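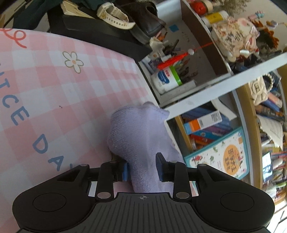

What does Bravar do?

It takes a recording from a hand-held gripper and turns it into a training episode: camera pose over time, jaw opening over time, and a start and end mark for each grasp.

Bravar
Episode builder for hand-held gripper recordings

Status: used daily, file format may still change. The last format change was on 19th April. Episodes built before that need to be rebuilt from the raw recordings.

What is in the repository

bravar/ingest reads the video and the motion sensor log and lines up their clocks.
bravar/pose runs visual tracking and writes one camera pose per video frame.
bravar/jaw finds the fingers in the picture and works out how far apart they are.
bravar/segment proposes grasp start and end marks.
bravar/export writes the finished episodes.
configs/ has one file per gripper body. Start from samholm.yaml if yours is not listed.

The Samholm set

The code ships with links to a set of household recordings called Samholm. It has 506 episodes of picking up and moving small soft items, mostly knitted things, on and near tables in lived-in rooms. We kept the rooms as they were. Shelves, books, pouches and small ornaments stay in view behind the work, and printed table covers are common. A policy trained only on plain backgrounds did badly for us on patterned ones, so please don't crop these out before training.

Splits are by room. 38 episodes are held out for testing and come from rooms that don't appear in training. The split lists are in splits/ and should not be reshuffled if you want to compare with our numbers.

Install

Python 3.10 or newer. A GPU is needed for pose and jaw, and the rest runs on a CPU.

pip install -e .
bravar check

The second command reports missing codecs and checks that it can write to the cache folder. Fix anything it lists before going on.

Running it

bravar build --config configs/samholm.yaml --in raw/ --out episodes/

The build can be stopped and started again. Finished stages are skipped unless you pass --force. Logs go to episodes/log, one file per recording.

Settings you are likely to change

jaw.closed_px: finger distance, in pixels, that counts as fully closed. Measure this with nothing between the fingers. With cloth in the jaws the distance never reaches zero, and thick knits can stay well above it.
segment.min_hold: shortest grasp kept, in frames. Default 6.
pose.max_features: default 900. Raising it helps in bare rooms and slows everything else down.
pose.mask_tool: default true. Leave it on. The gripper stays fixed in the view while the room moves, and unmasked points on it pull the pose toward standing still.

Known problems

Repeating prints such as checks and gingham give the tracker many points that look alike. When the camera is close to the table the pose can jump by one square. The log marks these as "lattice slip". Moving the mask does not help. Using points from the shelf or wall behind usually does, and pose.prefer_far turns that on.

Cloth hanging over a table edge sometimes gets a late start mark. The segmenter waits for the jaw signal to settle, and soft cloth keeps giving under the fingers. Check these by hand with bravar review.

Dark finger tips over dark cloth are often lost by the jaw finder. It then holds the last good value and sets jaw_valid to false. The exporter keeps those frames. Your data loader has to decide what to do with them.

The Ukham gripper config has not been tested since the format change.

Using it with MacBrayne

MacBrayne, our policy trainer, reads the exported folders directly. Set dataset.kind to bravar and point dataset.root at episodes/. Poses are relative to the first frame of each episode, in meters, with quaternions in w, x, y, z order. Older MacBrayne checkouts expect w last and will train without any error message, so update first.

Planned

A loader that streams episodes without unpacking them is planned for May. Two-handed recordings are not supported and there is no date for them.

Reporting bugs

Open an issue with the log file, your config and the output of bravar check. Please don't attach raw video.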